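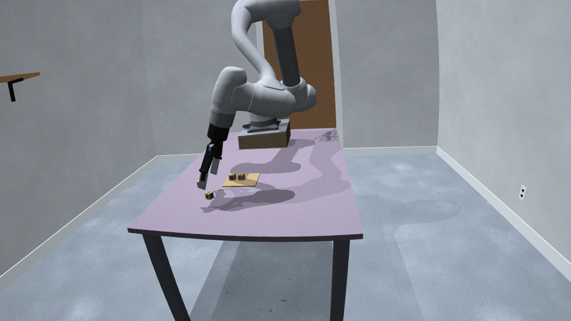
Flarari is a furniture repair and restoration workshop in Trudoscombe. We mend chairs, tables, chests and the odd piano stool, and we are suspicious of most of what gets said in our trade, including some of what we used to say ourselves. Take the word "restored". It can mean a month of careful work or a quick going-over with brown wax, and the price tag won't tell you which. A long table with a pale top and dark legs, like the one shown here, might be called Scandinavian, farmhouse or mid-century depending on who is selling it. We would call it a long table and ask what you want to use it for.

How we started
The workshop opened with 3 benches in a former seed merchant's on the Hebden road. The plan was to buy old furniture cheaply, do it up and sell it at a profit. That went badly. People kept turning up with their own broken things instead, and after a year of pretending to be a shop we gave in and became a repairer.

What we do
Loose joints, split seats, missing veneer, drawers that stick, tops with rings on them. We re-cane and re-rush, and we strip paint when there is something worth finding under it. Quite often there isn't, and we will tell you before you pay for the stripping. We don't do upholstery beyond a simple drop-in seat.

What we doubt
We doubt miracle oils. We doubt that every scratch is "character", and we doubt that every scratch needs to go. We doubt most family stories about how old a piece is, though we enjoy hearing them. We don't give valuations, and if anyone offers you one from a photo we suggest you get a second.

What it costs
Looking at a piece is free if you bring it to us. Last year we took in 116 jobs and turned away a fair number where the repair would have cost more than the thing was worth to its owner. Anything likely to go over £200 gets a written quote, and we stick to it.

Workavier
Workavier is our evening class, held in the back half of the building from March until the clocks change. You bring a chair and learn to take it apart and glue it up again. You will not be a cabinetmaker by the end of it, whatever other courses promise.

Visiting
We are open every day except Sunday. Parking is poor. If your piece is heavy, ring first and we will meet you at the side gate with a trolley.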